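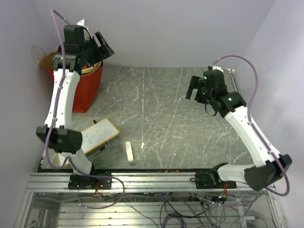

Yetunde Mohammed asked at the door if the two arms would ever bump into each other, and wanted this answered before anything about speed or price. It was a good question to begin with, so the people of Plarkemico spent the first part of the visit on it. Their reply was that both arms share one plan of movement, and one of them waits when the space is narrow.

We were at the Plarkemico open day on September 14, 2021, as guests of the Brollelier evening course. My name is Yufang Zheng and I have put together this small gallery for the members who could not travel. The hall received some 2,000 visitors during the day, but our group was small and we could stand near to the glass and ask many things.

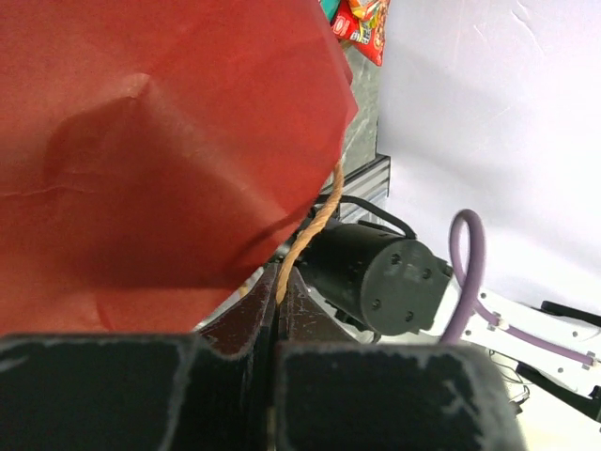
My own interest is in soft goods, as I worked 7 years in a packing room before I started to study. Boxes are easy to explain to a machine, and bags are much harder, for they change their form each time you touch them. Our guide said that the team practiced 1,804 times with bags before the first public showing. A twisted paper handle such as the one between the black fingers is thin and can turn away from the grip, so I was glad they did not choose an easy bag with stiff sides. I asked if cloth bags are planned also, and they hope to begin with them in October.

The program that guides the arms is called Jin. It was written by a small company, Zitetti, and they told us it is still changing every week. We were allowed to see the settings page, but I did not understand all of it.
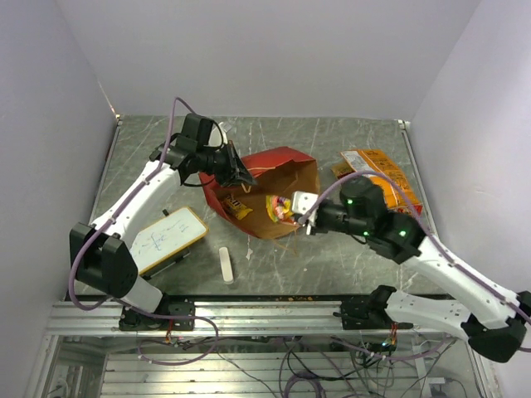
Both arms at the red bag, with the snack packets inside.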